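De: Esko Partanen
Para: lista grumulia-planeamento
Data: 29 de agosto de 2024
Assunto: Re: [grumulia-planeamento] Proposta: Modden como planeador por omissão na 2.11

Rezaul Wickramasinghe escreveu:
> Corri o Modden contra o planeador antigo nas cenas domésticas do
> Flasovent e o resultado parece-me claro: 91% de episódios concluídos,
> contra pouco mais de metade com o antigo. Foram 50 episódios, mesma
> semente para os dois. A minha proposta é passar o Modden a planeador
> por omissão já na 2.11 e deixar o antigo atrás de uma opção. Alguém
> tem objeções?

Tenho, e peço desculpa pelo tamanho.

A primeira é com o que se entende por "concluído". Fui ler o avaliador e o episódio conta como concluído quando o planeador devolve uma trajetória sem colisões com o mapa. O mapa vem do próprio simulador. Ou seja, estamos a medir se o Modden consegue planear com geometria perfeita, coisa de que eu nunca duvidei. O que me interessa é o que acontece quando o mapa sai do módulo de perceção, e esse caminho não foi exercitado nos teus ficheiros de configuração (a linha perception: oracle está lá nos dois).

Repeti uma parte com a perceção ligada, na casa do costume. A mesa é o sítio onde mais se nota.

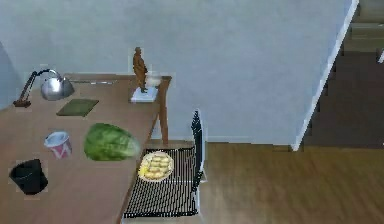
O segmentador junta com frequência o prato e o assento da cadeira num só volume, e o planeador, muito obediente, contorna uma coisa que não existe. O padrão às riscas dá-lhe cabo da profundidade estimada. Com o oráculo isto nunca aparece. Com o candeeiro passa-se o contrário: a cúpula metálica desaparece do mapa em certos ângulos e o Modden propõe passar o antebraço por ali com toda a confiança. O planeador antigo também o faz, diga-se, mas como infla tudo com uma margem enorme acaba por escapar. É feio, é lento, e é por isso que ainda lá está.

A segunda objeção é a navegação. O Kumarasinghe (para quem chegou depois de abril: o nosso módulo de custos da base móvel) foi afinado em corredores e espaços abertos. Numa cozinha o chão livre engana.
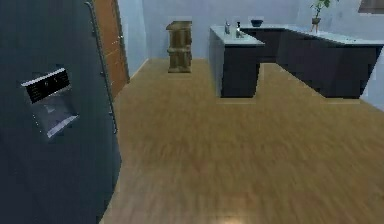
Cozinha, vista para o armário pequeno encostado à parede do fundo. Frigorífico à esquerda, península à direita.

Para o custo atual, todo o chão entre o frigorífico e os balcões vale o mesmo. O Modden aproveita e passa rente à península, o que no papel poupa caminho. Só que a pega do frigorífico é uma barra fina e o mapa de ocupação, com a resolução por omissão, perde-a. Se a tarefa seguinte for abrir a porta, a base chega encostada demais e tem de recuar. Esse recuo não entra na métrica, porque a métrica acaba quando a base para.

Experimentei duas coisas: subir a resolução do mapa (resolve a pega, mas o tempo de planeamento deixa de ser aceitável) e pôr um custo extra perto de superfícies verticais altas. A segunda é um remendo e não a quero no ramo principal, mas deixo-a no meu ramo para quem quiser ver.

Há ainda o caso da porta. Tenho a certeza de que vai aparecer alguém a dizer que é um canto raro, mas em 11 arranques a partir desta zona o replaneamento entrou em ciclo 2 vezes.
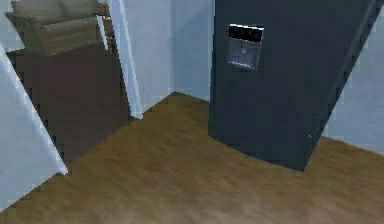

Passagem para a divisão ao lado, com o frigorífico à direita e o armário castanho do outro lado da ombreira.

O ciclo é sempre igual. O Modden escolhe a passagem, o armário entra no mapa, o custo sobe, ele volta para trás, o armário sai da janela local, o custo desce e ele escolhe outra vez a passagem. Não há histerese nenhuma na escolha da rota. Procurei no código e encontrei um TODO a dizer exatamente isso.

Posso estar enganado quanto à frequência, a minha amostra é pequena. A do Rezaul também não é grande, e com uma semente só não sei que confiança dar à diferença.

O que eu pedia antes de mudar seja o que for por omissão:

- repetir a comparação com a perceção ligada, várias sementes;
- contar recuos e replaneamentos, e publicar os tempos;
- histerese no seletor de rota, ou pelo menos um limite de trocas.

Até lá, opção experimental, desligada. Os registos das minhas corridas estão no sítio habitual, pasta cozinha-porta.

Esko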